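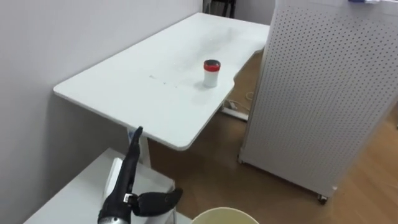

There is a school of thought, popular with people who sell desks, that a bare surface makes for a clear mind. I have tried it since October and can report that a bare surface makes for a very good view of the scuffs.

White is the culprit. Every sleeve and mug leaves its opinion on a matt white top, and once the papers have gone there is nothing left to look at except a few grey smudges and whatever single pot has been allowed to stay. One small tub with a red lid on all that white acquires the presence of a cathedral. I find myself looking at it when I should be writing.

My friend Zoriana Sydorenko keeps her desk under a drift of post, and she answers her letters. I file mine in a cupboard, where they remain. Last Wednesday I spent 23 minutes hunting for a pen I had tidied.

I don't want the clutter back, or not all of it. But a desk is for putting things on — a lamp, a bad biscuit, the book you mean to finish — and shoving it flush to the wall and clearing it to the edges seems a poor way to treat furniture. I'm starting with the pen.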